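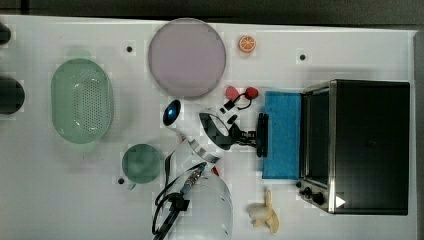 Jikavell Releases Liquid Seaweed Concentrate for Organic Vegetable Growers

Plodthorpe, 2022-02-02. Jikavell has added a cold-pressed seaweed concentrate to its line of organic soil inputs. The product is applied as a foliar spray or root drench and contains no synthetic nitrogen.

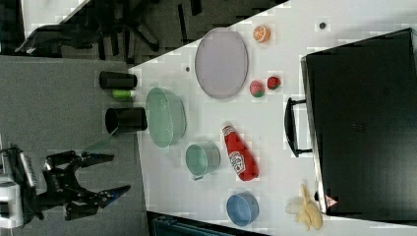

The concentrate is diluted at a ratio of 1 part to 80 parts water. Three applications per season are recommended for leafy crops, the first at transplanting. Intervals between sprays should be at least 10 days. Diluted product must be used the same day.
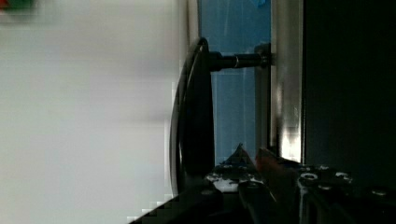

Close-up: curved black part and horizontal shaft.

Field plots at Burkley compared treated and untreated chard on silt loam. Treated plots were sprayed in the early morning, with the last pass in August. Root mass and leaf weight were recorded at harvest.

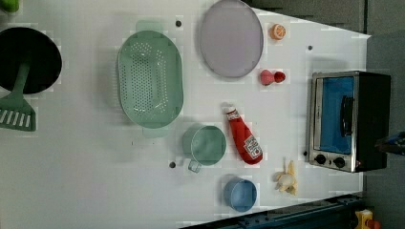
Plot data are available to growers on request. Orders are filled from the Barroso warehouse.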